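**Can a court-martial witness be made to testify again after giving a statement to investigators?**

posted in Military Law & Courts by **gravelroad_Takel**

My brother-in-law is enlisted and gave a sworn written statement to investigators last winter about something that happened in his unit. He isn't accused of anything. Now he's been told there will be a preliminary hearing and that he "may be called." He figures the statement covers it and that he can stay home. A guy in his shop told him the same thing, which makes me trust it less.

So which is it? Does a signed statement get you out of showing up, and can the public sit in and listen? The hearing is at a base 700 miles from where he's stationed now, and he was told on a Saturday, by text, with no paperwork. I've read three different websites and each one says something else. One was plainly selling a lawyer.

I'd like to hear from someone who has been through one of these, not someone who watched a show about it.

**Clotier**

I was a paralegal on a legal office staff for 7 years, so take this for what it is – secondhand by now, and rules get changed.

A statement doesn't excuse anyone from anything. At a preliminary hearing (Article 32, if you want the name to search) the hearing officer is looking at whether there's probable cause and making a recommendation on what should happen to the charges. Written statements get used a lot at that stage, so there's a decent chance he never gets called. But that's the government's choice and the hearing officer's, and it isn't his. If he's active duty and his command orders him to go, he goes. Travel comes out of the government's pocket, and he should get orders in writing before he buys so much as a sandwich.

I would not treat a text message as notice, and I would not ignore it either. He should ask his chain of command who sent it and which office is handling the case, then call that office during working hours. 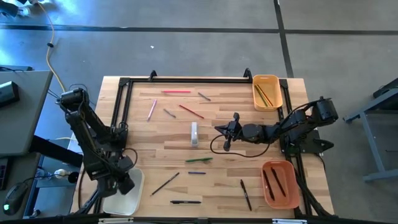
*Wood-topped table between two black robot arms.*

On the public part: these hearings are usually open, but they can be closed for all or part of a day, for instance when classified material comes up. Getting onto the base is a separate headache. I've seen family members turned away at the gate for a hearing that was wide open on paper.

One more thing. If he's worried that what he wrote could come back on him, he should talk to a defense counsel BEFORE he talks to the prosecutor's office. That's free for service members. The prosecutor is not his lawyer, however friendly the phone call is.

**wieczorek_fan40**

They never call the witnesses, it's all decided beforehand. I went to one and it was over in 40 minutes. Tell him not to worry about it.

**Arico**

I don't buy "all decided beforehand," and one short hearing doesn't prove it. Mine ran 3 days and I sat in a hallway for two of them before anyone wanted me. Then they asked me four questions and two were about where I had parked.

Clotier has it mostly right as far as I can tell. I'd add that he should ask for a copy of his own statement and read it before he says a word. He may not get it, but he should ask. Mine had a time wrong by an hour and I hadn't noticed when I signed. The defense had.

Also, being a witness at the preliminary hearing doesn't mean he's finished. If the case goes to trial they can call him all over again, and whatever he said the first time will be sitting on the table in front of both lawyers.

**gravelroad_Takel**

Thanks. He's calling the legal office in the morning. I still don't know what to make of the text, and neither does his sergeant, but I've told him to save it.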